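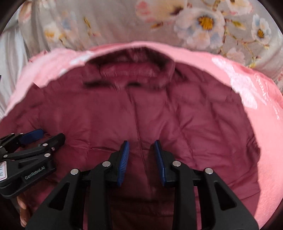
Foltoler Waschmittel für Steppjacken, Daune und Wattierung

Ledanico · Flasche 800 ml · Duft: Indis

Endlich ist es im Regal! Foltoler ist ein flüssiges Spezialwaschmittel für alles, was gefüllt und abgesteppt ist: Jacken, Westen, Mäntel, Schlafsäcke, Bettdecken und die dicken Tagesdecken, die sonst jahrelang ungewaschen am Fußende liegen. Wir haben es im Laden den ganzen letzten Winter über benutzt, für die eigenen Sachen genauso wie für die Rückläufer aus dem Verleih, und wir sind wirklich begeistert, wie leicht sich das Mittel wieder aus der Füllung spülen lässt.

Gerade beim Ausspülen liegt ja bei vielen Waschmitteln der Haken. Ein Vollwaschmittel macht den Oberstoff schon sauber, aber in den Kammern bleibt Seife zurück, und beim Trocknen klebt die Füllung dann zu kleinen Knoten zusammen (wer schon einmal eine Jacke mit leeren Schultern und Klumpen am Saum aus der Maschine geholt hat, weiß, wovon wir reden). Foltoler schäumt wenig und ist rückfettend eingestellt, sodass Daunen nicht spröde werden. Synthetische Wattierung verträgt es ebenso gut, ihr müsst also nicht erst das Etikett suchen und zwei verschiedene Flaschen bereitstellen.

Der Duft heißt Indis und ist sehr zurückhaltend, ein wenig nach grünem Tee und frischem Heu. Nach dem Trocknen riecht man davon fast nichts mehr. Wer gar keinen Duft möchte, bekommt dieselbe Rezeptur auch unparfümiert, bitte bei der Bestellung im Auswahlfeld angeben.

Auf einen Blick

Inhalt: 800 ml
Dosierung: 100 ml je Maschinenwäsche
Temperatur: 30 Grad, Handwäsche lauwarm
Form: flüssig, klar, leicht gelblich
Geeignet für: Daune, Feder, Polyesterwatte, Mischfüllungen, Baumwolldecken
Nicht geeignet für: Leder, Pelzbesatz, Seide
Ohne Weichspüler, ohne Bleiche, ohne optische Aufheller
Verschluss: Messkappe mit Innenskala

So wird gewaschen

Alle Taschen leeren, Reißverschlüsse und Druckknöpfe schließen. Abnehmbaren Pelz- oder Kunstpelzbesatz abknöpfen und getrennt behandeln.

Kragen und Bündchen vorbehandeln. Ein paar Tropfen Foltoler direkt auf den feuchten Stoff geben, mit den Fingern oder einer weichen Bürste einarbeiten und eine Viertelstunde liegen lassen. Make-up und Sonnencreme am Kragen brauchen manchmal eine zweite Runde.

Die Jacke auf links drehen und einzeln in die Trommel legen. Sie soll sich frei bewegen können, eine große Decke gehört also lieber in die große Maschine im Waschsalon. Das Waschmittelfach vorher einmal auswischen, alte Pulverreste und Weichspüler setzen sich sonst in der Füllung fest.

Feinwaschgang oder Daunenprogramm bei 30 Grad wählen, 100 ml ins Hauptfach geben. Danach einen zusätzlichen Spülgang starten und mit niedriger Drehzahl schleudern. Nasse Daune ist schwer: beim Herausnehmen immer von unten stützen und nie an der Kapuze ziehen. 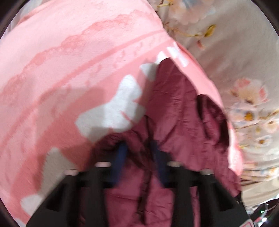 Trocknen & Auflockern

Das Trocknen braucht Geduld, und da wird am meisten falsch gemacht. Im Trockner genügt eine niedrige Temperatur. Wir legen zwei saubere Tennisbälle oder unsere Filzbälle dazu, holen die Jacke zwischendurch heraus, schütteln sie kräftig durch und zupfen Klumpen vorsichtig mit den Fingern auseinander. Dann wieder hinein! Je nach Füllmenge dauert das einen halben Nachmittag, bei dicken Mänteln auch länger.

Ohne Trockner geht es genauso, nur langsamer. Die Jacke flach auf ein großes Tuch oder einen Wäscheständer legen, regelmäßig wenden und bei jedem Wenden aufschütteln. Auf der Heizung hat sie nichts zu suchen, in der prallen Sonne auch nicht. Fühlt sich eine Kammer innen noch kühl und schwer an, ist sie noch feucht. In diesem Zustand bitte auf keinen Fall in den Schrank hängen.

Decken trocknen am besten über zwei Leinen gelegt, sodass Luft dazwischenkommt. Bei farbigen Stücken lohnt sich vor der ersten Wäsche ein Test an einer verdeckten Stelle: ein feuchtes weißes Tuch mit etwas Foltoler andrücken und nachsehen, ob Farbe abgeht. Kräftige Rottöne waschen wir grundsätzlich allein.

Und wie oft?

Seltener, als man denkt. Eine Alltagsjacke waschen wir einmal am Ende der Saison, dazwischen reicht Auslüften im Schatten und ein feuchtes Tuch für die Ärmel. Sportwesten dürfen öfter in die Maschine. Für Schlafsäcke empfehlen wir ein Inlett, dann kommt man mit einer Wäsche alle paar Jahre gut hin.

Imprägnierung

Foltoler greift eine vorhandene Imprägnierung kaum an, ersetzt sie aber auch nicht. Wenn Wasser nicht mehr abperlt und sich der Oberstoff im Regen dunkel färbt, sprüht ihr nach dem Waschen das Pálfi Imprägnierspray auf die noch leicht feuchte Jacke und trocknet sie wie gewohnt fertig. Das Spray gibt es in der Dose zu 445 ml. Es ist frei von Treibgas und lässt sich mit dem Pumpkopf schön fein verteilen, auch entlang der Nähte. Draußen oder am offenen Fenster arbeiten und Reißverschlüsse aussparen.

Fragen, die uns oft gestellt werden

Kann ich auch mit der Hand waschen?
Ja, sehr gut sogar. Eine Wanne mit lauwarmem Wasser füllen, eine halbe Messkappe hineingeben, die Jacke unterdrücken und sanft durchkneten. Nicht wringen. Zum Spülen das Wasser so oft wechseln, bis es klar bleibt, und die Jacke anschließend in ein Handtuch einrollen und ausdrücken.

Meine Jacke riecht nass ziemlich streng, ist etwas kaputt?
Nein, nasse Daune riecht nun mal nach Tier. Mit dem vollständigen Trocknen verschwindet das. Bleibt der Geruch, steckt noch Feuchtigkeit in den Kammern, also noch einmal in den Trockner.

Aus den Nähten kommen einzelne Federn. Was tun?
Auf keinen Fall herausziehen! Von der Innenseite greifen und die Feder zurück in die Kammer ziehen. Das Loch schließt sich meist von selbst, wenn man den Stoff an der Stelle etwas reibt.

Darf ich Foltoler für normale Wäsche nehmen?
Könnt ihr, für Wolle und Funktionswäsche ist es sogar richtig schön. Für stark verschmutzte Arbeitskleidung ist es zu mild.

Wie lange hält die Flasche?
Angebrochen zwei Jahre, kühl und frostfrei gelagert. Bei Kälte kann die Flüssigkeit trüb werden, bei Zimmertemperatur klärt sie sich wieder.

Lieferung und Nachfüllen

Foltoler ist ab Lager verfügbar. Ab September gibt es zusätzlich den Nachfüllbeutel mit 2 Litern Inhalt, der deutlich weniger Verpackung braucht und bequem in die vorhandene Flasche passt (Trichter liegt bei). Wer im Laden vorbeikommt, kann die leere Flasche von Ledanico schon jetzt mitbringen und am Kanister auffüllen lassen, abgerechnet wird nach Gewicht. Die Messkappe bitte vorher ausspülen.

Passend dazu: Filzbälle für den Trockner, Pálfi Imprägnierspray, Kragenbürste weich, Aufbewahrungsbeutel aus Baumwolle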